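Moving the piano, part two

2019-03-02

The piano is in the new house. I said in December that I would write this up when it was finished, and it took longer than I wanted.

To recap, it was my aunt's upright, it had been in her front room in Prerach for as long as I can remember, and none of my cousins had space for it. I got three quotes. The cheapest firm wanted 300 dollars but would not do stairs. The one I went with, Ngata Moving, charged more and sent two men and a proper piano dolly. They had it out of the house before I had finished my coffee.

I drove to Arkutside ahead of them with the bench and four boxes of sheet music in the back seat.

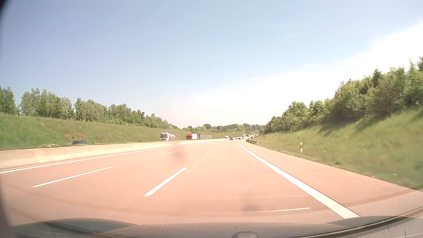 The tuner I found is Glenys Tomoana. She told me on the phone to leave the piano alone for 4 weeks so it could get used to the room, and I mostly did. When she came she went through all 88 keys and found two that stuck and one hammer with worn felt. The tuning was 60 dollars – less than I had planned for. She will come back for the hammer.

I have started lessons again with the same red book I had when I was nine. My left hand is bad. The neighbors have been polite so far.

If anyone near Minen wants the sheet music I don't need, it is mostly hymns and show tunes. Leave a comment and I'll put it aside for you.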